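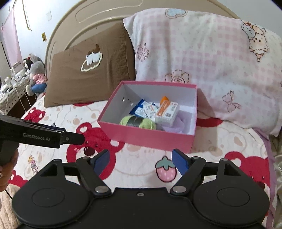

Adel Hegazy said that a craft box is judged by its first ten seconds, when the lid is off and the hands have not gone in yet, and that a visitor who wants to understand the trade should begin there and go to the machines later. He said this at the gate of Plikberg, before I had signed the visitor book, and I wrote it down while standing.

Plikberg is the firm that packs gift boxes for people who knit, sew and write letters. It lies on the road out of Lelthorpe, behind a tile shop, and you will miss the sign if you come by bus from the station side. Once in the year they open the building to customers. I have bought from them since I moved to this country, so I applied for a place in February and received one for 13 August 2024, in the morning group.

We began in the yarn room. It is cooler than the rest of the building and it has no windows. The skeins arrive in large sacks from a spinner called Dillum, and at a long table two women put the paper band on each one by hand. I asked why they do not use a machine for the band. The older of the two answered that a machine pulls the band too tight, and then the yarn has a waist which does not go away. A skein with a waist can still be knitted, she said, but it looks tired in the box. We were allowed to try. I made 3 bands in the time in which she made a whole tray, and one of mine was put aside without comment.

The colour I liked best was a light green, the same as in my own box at home. It has a dark grey band, and I had believed that the grey was chosen by a designer. The answer in the room was simpler. Grey paper does not show the marks of fingers, and the white bands which they had in earlier years came back with complaints.

After the yarn room we went up a metal stair to the place where the boxes are kept. They come flat from Younis, the box maker, and are folded here. There were blue ones, a dark red which is only for the winter, and the pink. I was pleased to hear a long discussion about the pink, because I have one and I keep it. The outside must be deep in colour and the inside must be white, so that small things are seen well. One gentleman in our group said that he would prefer pink inside also. Our guide told us that they had tried this, and that pale lavender and soft orange things lost their colour against it. A white wall is also less forgiving for dirt, and every box is wiped with a dry cloth before it goes to the packing tables.

The packing hall was the main part of the visit and we stayed there for more than 30 minutes. Each packer has a card with the contents of the box, but the card does not say where each thing must lie. This surprised me. I had imagined a drawing with exact places. What they have is a few rules which are learned by speaking. The yarn goes to the front, lying down. Flat packets stand behind it or lean at an angle, so that a part of the printing can be read. Anything in shiny wrap goes on top, where it catches the light. The soft thing is put in last and fills a corner, and it may be crumpled, they do not fold it. Some of the bottom may be left bare. A box that is filled to the rim looks generous on the table, but when the customer takes out the first thing she can never put it back, and then she writes to Plikberg that the box is too small.

I found this last rule very true. When I opened mine on the bed, against the pillows, I could see nearly everything without moving anything, and I did not touch it for a while. I must admit that the small print on the packets is hard to read for me. I said so in the hall, and another lady agreed. The guide wrote it in her notebook, and I hope it will be considered.

We were then given 9 things and an empty box each, and had to pack by ourselves. It is more difficult than it looks. My skein rolled to the back, and the packets fell flat as soon as I let go of them. The lady beside me put her yarn upright like a bottle and it was quite pretty, but when the guide tilted the box a little, it fell on the rest. They always do this tilting, because the postman does it also.

At the end there was tea in the canteen, with a lemon cake cut in pieces that were too large, and a small shop where the boxes with damaged corners are sold at a lower price. I bought a blue one without contents for my buttons.

Some practical remarks for those who want to go. The visit costs nothing, but you must apply by letter or e-mail and wait for the answer. In total 100 persons are taken in a year, divided in small groups. Wear flat shoes for the metal stair, as the steps have holes. Bring a jacket for the yarn room. Large bags must be left at the entrance, and the locker takes a coin which is given back. There is a lift, but you have to ask for the key. The bus back to the station stops on the other side of the road, by the tile shop, and in the afternoon it does not come often. I waited a long time there with my blue box on my knees.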